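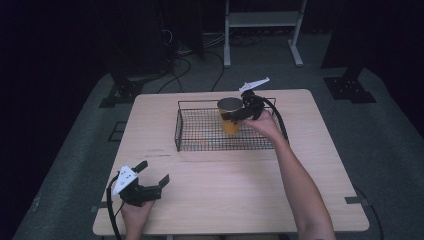

Rutetti 456 Wire Mesh Basket

Rectangular open basket for shelf, counter and table use. Supplied by Ulport to offices, canteens and meeting rooms. Sold singly or in cartons of 6.

Construction
Body: welded steel wire mesh
Finish: black powder coat, matte
Rim: rolled wire, no exposed ends
Base: flat mesh, four clear pads included
Load rating: see label on carton

Use
The basket holds cups, cutlery, sachets, cables and other small dry goods. Mesh sides allow air to pass and let the contents be checked without lifting. Items narrower than the mesh opening need a liner. The Falcão felt liner fits this size and is ordered separately.

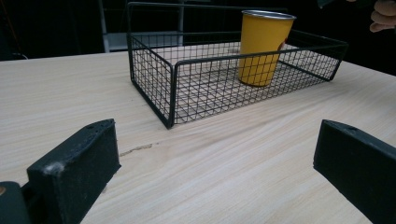
Black wire mesh basket with a yellow cup, on a light wood-grain table.

Care
Wipe with a damp cloth and mild soap. Dry before stacking. Do not use scouring pads, bleach or a dishwasher. Chips in the coating can be touched up with Wolico black enamel.

Stacking
Empty baskets nest up to 2 high on open shelves. Loaded baskets must not be stacked.

Ordering
Stock at the main warehouse: 1,142 units. Orders placed by noon ship the same working day. Mixed cartons are not available. The older chrome version was withdrawn in December and replacement pads for it are no longer held.

Returns are accepted unused and in the original carton. For volume pricing or a sample, contact Tainá Assunção at the Ulport trade desk.

Page revised 5th June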